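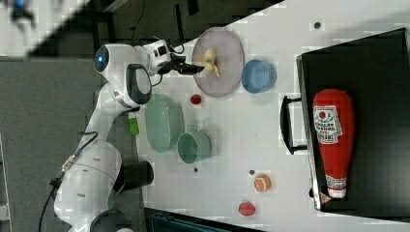 Best thing we did all winter was sign the under-12s up at Drevport, one parent wrote to us in June, and could we please sort the parking before next season. Fair. We're working on it.

So, about us.

Drevport Juniors is a youth soccer club. Boys teams, girls teams, mixed teams for the little ones. 253 registered players right now, ages five to 17, plus a waiting list for the under-9s that we're trying to get down. We started out with 8 kids and a borrowed bag of balls on the grass behind the old Stanis warehouse. No goals. Two coats and a trash can.

We've got goals now.

Where we play

Home games are at Stanis Park, pitches 2 and 3. Pitch 1 belongs to the adult side and they are touchy about it, so please keep warmups off it. Winter training moves indoors to the Mühlbauer Hall, north entrance, flat soles only. They will turn you away in cleats. It has happened to coaches.

Parking at Stanis Park is tight before a 10 a.m. kickoff. Use the overflow lot by the tennis courts and walk. Five minutes, tops.

How we pick teams

Under-8 and below, we don't. Everyone plays, everyone swaps positions, no league table. From under-9 up there is a squad for each age group and we look at the groups again in the winter break. Kids move both ways. If your kid is moved you will hear it from the coach first, in person, not from a list on a door.

Game time: every player who turns up for training gets at least half a match. We hold to this in cup games too. It cost us a semifinal two seasons back and there was a lot of shouting in the parking lot, and we'd still do it the same way.

Coaches

Fifteen of them. All background checked, all first aid trained, most with a kid somewhere in the club. Licenses get renewed through the county and we pay the fee. If you've played a bit and have one evening free, talk to us. You don't need a badge to start, you'll be paired with someone who has one.

We are short on goalkeeper coaching. Always are.

Money

Dues are $53 a month during the season, nothing in the summer. That covers pitch hire, referees, insurance and the shirt. Shorts and socks are on you. Second child pays half, third is free. If dues are a problem tell any coach and it stays between you and them, we have a fund for exactly that and it doesnt run out very often.

Ernex has been on the front of the shirts for three seasons and paid for the portable floodlights. Thank you again. The away kit is still looking for a sponsor, so if your company has a budget and likes orange, get in touch.

Joining

Come to a session first. Two free ones, then decide. Bring water, shin guards, something warm. Forms are at the table by the clubhouse door or on the Join page. We need the medical form before the first match, no exceptions, please dont leave it until the morning of.

Questions go through the Contact page. We read everything but it's usualy late evening before anyone gets to it. New season fixtures go up in August, under Fixtures.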